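4.2 Time from discovery to identification of a suspect

Of the 341 homicide files opened in Breltstead and Tevis during the study period, we kept those in which the victim was found at home by someone other than the offender. Cases solved at the scene were left out. Coding followed the scheme in Section 3, with Chettiar and Holovko reading each file separately and Kravets settling disagreements.

In most of the remaining files the first report came from a neighbor. These calls often followed several days without contact, and the delay made it harder to fix a time of death. Investigators then had to widen the window for witness statements, and in Breltstead this led to repeat visits to the same buildings. Files from Tevis show fewer repeat visits, but officers there also recorded door-to-door work less fully, so the two districts should be compared with care.

Physical items were logged at every address. In about 40 files the log was amended after the first week, usually to add things that relatives had noticed were missing.

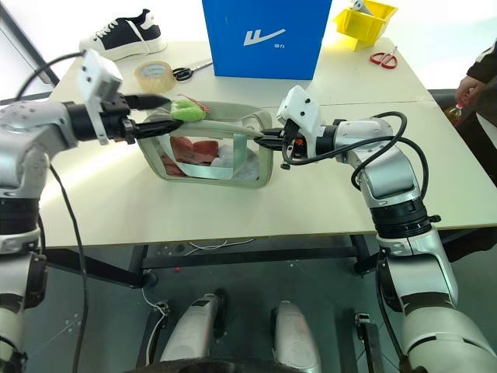
Figure 2. Two robotic arms holding a translucent zippered pouch over a white table.

Amended logs were more common where the victim had lived alone. Tóth and Obi found the same pattern in their earlier work on burglary files, and suggested that a full list of belongings depends on having someone who knows the home. Our files do not allow a direct test of this, as the date on which relatives were first interviewed was left blank in many of them.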